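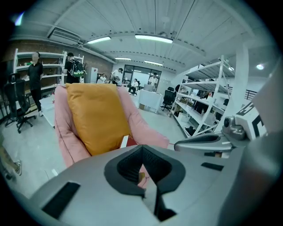 View from the gripper, pink armchair and mustard cushion straight ahead.

Home Grippers Mounts & Pads Spares Rental Contact

Cernier Hand-Held Gripper

I've been building these since December and I still get a little thrill when one leaves the bench! The Cernier is a gripper you carry around in your own hand to record examples for a learning system. You squeeze, the finger closes, the camera takes in the whole room in one big fisheye circle, and every grab you make goes onto the card as one example. Your robot stays at home the entire time (mine was very happy about that).

The body is gray, with a deep V in the middle lined in black textured foam. I went through a silly amount of foam before I settled on this one. Smooth stuff let cushions slide around, and the very soft stuff was chewed up inside a week. The white block with the bold black marker patterns rides up by the finger joint. Please don't peel it off, and please don't put a sticker on it, Vittoria, I'm looking at you.

It weighs 980 grams with the battery in. I know, I know, I wanted it lighter too. Swap arms when you get tired and take a break between sets.

What do people use it for? Soft things, mostly. Cushions on armchairs are my favorite starter job: pick up, put back, lean it a different way, go again. I like to do 21 grabs on one chair and then move on to another piece of furniture. Nest Wogan does all of his in a big busy room with people walking about and shelves full of boxes, and I've come around to his way of thinking. A tidy corner is easier to film in, but your system will have to cope with a real room sooner or later, so give it one early on.

In the box you get the gripper, 4 spare foam liners, a charger, a wrist strap and my setup sheet (one page, I promise). The Zorow mount, for putting the same finger on a robot arm, is sold separately. If you already own the older Stöckli handle, the liners fit that one as well, but the marker block doesn't.

A full charge gives me 4 hours of recording. Wipe the lens before every session and let the foam air out overnight if you've been handling anything damp.

Questions about bulk orders or rentals? Write to me through the contact page and tell me what you're planning to pick up.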